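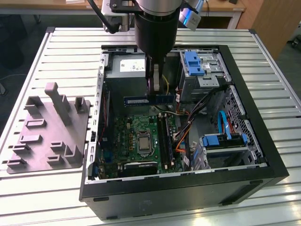

Go See the Slow Robots

My nephew's idea of a robot demonstration is a backflip, and I can't blame him, as that is mostly what gets passed around on phones. So when I told the family I was spending a July afternoon at the Trekano open day in Skorkach, 40 minutes each way on a bus with no working air conditioning, to watch a machine handle memory modules for a desktop computer, I got the kind of polite silence usually reserved for people who collect bus tickets. I went anyway, I had a lovely time, and I have come home with an opinion, which I'd like to lay out at some length if you have a cup of coffee going.

My opinion is that the public ought to be shown more of this kind of work and a good deal less dancing. I mean the slow, fussy work, in the room where it's done, with the people who do it standing close enough to be asked a question.

The open day was spread over the Ebihara building, a long low place with a bakery on the ground floor (I recommend the plum rolls, and I recommend getting there before noon). Most visitors stayed downstairs, where there was a big screen and a man with a headset microphone and a very good supply of free pens. I took a pen and listened to him for a bit, and learned that the future was arriving. Then I followed a handwritten arrow up to room 334, where they were running the project they call Clivia, and there I stayed until my feet hurt.

I should say that I spent a large part of my working life fixing office computers for a school district, so I came in with a head start and a few prejudices. Put me in front of an open tower lying on its side, and my hands know where to go before I do. Memory first, since it's the easy part. You open the latches, you line up the notch, you press straight down with both thumbs, and you get that click. I have taught teenagers to do it in the time it takes to boil an egg.

What I had never once thought about was how much my thumbs were doing on their own. There's a little rocking motion, left and right, while you feel for the slot. There's a moment when you know it isn't seated, and you couldn't tell anybody how you know. If you're working around somebody else's wiring you push the cables out of the way with the back of a knuckle, and you don't notice you've done it. I stood at that bench watching a gripper with a module pinched between its flat fingers, hanging over a board, and for the first time in my life I saw the job as a hard one.

And it was a real computer, too, which pleased me more than I can say. I had half expected a tidy mock-up, one clean board on a clean table with the cables taken away to be kind to the machine. They had given it the whole mess. Anybody who has opened a Dell tower will know what I mean by the mess: black bundles swinging across the middle, the orange and yellow power wires drooping over everything, a flat blue cable wandering off on business of its own, and all of it crowding in toward the long row of memory slots you're trying to reach.
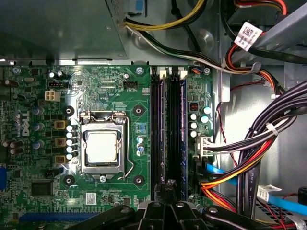 What patience looks like

Natsumi Matsuda was looking after the bench that afternoon, and she had the gift of not overselling. A woman beside me asked when it would be able to fix her laptop, and she laughed and told her to keep her screwdrivers. I asked how long a full attempt took and she said that depended on the day, then admitted that one run that morning had gone 20 minutes before they called it off. She didn't lower her voice to say it, either. I warmed to her right there.

She told us that the purplish plate next to the case, with all its blocks and posts and slots, had been redesigned more often than anything else in the project. I liked hearing that. It's the least exciting thing on the bench, and if you had come in looking for backflips you'd have walked past it without a glance. But any carpenter or baker or auto mechanic would recognize the thought behind it, that half of doing a job well is deciding where you put things down.

So there we were, a handful of grown people and one boy eating a plum roll, holding our breath over a stick of memory. When an attempt went wrong (the arm went down, stopped, seemed to think about it, and came back up with the module still in its fingers) the whole group made the same small sympathetic noise you make when a toddler sits down hard. Then it tried again. I can't remember the last time I was in a room full of strangers who all wanted the same little thing to happen.

Now, I know what can be said against an afternoon like that. It doesn't draw a crowd, for one. Trekano has investors, I assume, and investors like a crowd. The man downstairs had forty chairs' worth of listeners and we had barely enough people to fill an elevator. A failed attempt in front of guests is embarrassing, and a company could be forgiven for wanting to show a polished clip of the best run and leave the rest in a drawer.

I think that's shortsighted, though, and I'll tell you why I feel strongly about it. In my years with the school district I sat through a great many demonstrations of things that worked perfectly. Software, projectors, one memorable electronic whiteboard. Every one of them worked in the demonstration, and then they came to live with us, in a building with old wiring and real children, and we found out the rest for ourselves at our own expense. If just one of those salespeople had let me watch the thing fail twice and told me plainly what it had trouble with, I'd have trusted him for life. I might even have bought the whiteboard.

People are being asked to make up their minds about robots just now – whether to be afraid of them, whether to vote money toward them, whether to tell a daughter to study them or run the other way – and most of us are doing it on the strength of short videos set to music. Somebody who has spent an hour in room 334 has something better to go on. You leave knowing that the machine is steadier than you are and also much less sure of itself, and that an ordinary tangle of wires is still a serious matter to it.

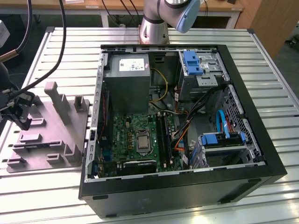

Mahnaz Kordestani read an early version of this and told me I'd been too easy on them. Her view is that an open day is still a show, slow or not, and that a company which lets you see two failures in an afternoon has chosen which afternoon. She would like to know who will be doing the repair work in ten years, and whether anyone in that room was asked about it. She also thinks I go soft around anyone who is nice to me near a computer.

She has me on the last point. On the first I'd only say that I would rather have the slow show than the fast one, because you can ask a slow show a question while it's going on. As for who does the work, she's right, I didn't ask, and I should have. I did see two younger people writing things down all afternoon whenever an attempt stopped, and I've wondered since what sort of job that is, what it pays, and whether any of my old students would be good at it. I suspect a few of them would. The ones who were rough with a latch wouldn't, and I could give you their names.

What I'd ask of Trekano, if they're reading, is to move the arrow downstairs to where people can see it and to give the bench an hour on the main program. Put some chairs in there as well, for those of us past a certain age. Let Natsumi Matsuda talk, and let the attempts run the way they run. And please ask the bakery to send up a second tray, as the boy got the last plum roll and I had a long bus ride home.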